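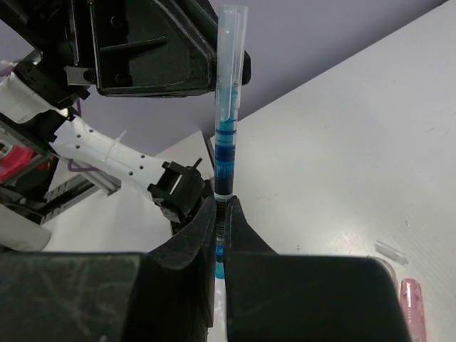 **Tredora swaps its whiteboard markers for refillable ones**

The Tredora learning center in Plonitz has replaced the markers in all 15 of its classrooms with a clear-barreled refillable kind, the center said in its October 2022 bulletin. The old markers went in the trash when they dried out. With the new ones, staff can check the ink through the plastic and top it up from a bottle kept in the supply room.

Senthil Achari, who runs the supply room, asked for the change in January after going through the year's orders. The center had bought 707 markers in twelve months, most of them blue or black.

"People were throwing out pens that still had ink in them," Achari said. "They'd leave the cap off over lunch, try it once and get a new one."

The refillable markers come from Ikow, a stationery dealer across the street from the center. The first order, including ink and spare tips, cost $2,848. Each classroom gets a set in blue, black, red and green. 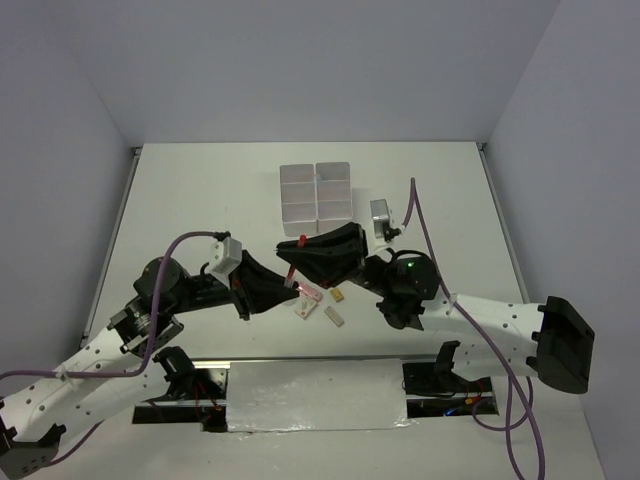 Small teaching supplies are next on the list. Blocks, tiles and counting sticks are now kept in shared drawers, and teachers have complained that sets come back mixed up. Rajeshwari Palaniappan, who teaches the youngest group, is sorting them into 40 lidded boxes, with a list of contents taped inside each lid.

Teachers who need a refill should leave the marker, capped, in the tray outside the supply room before noon. Empty ink bottles go back to Ikow.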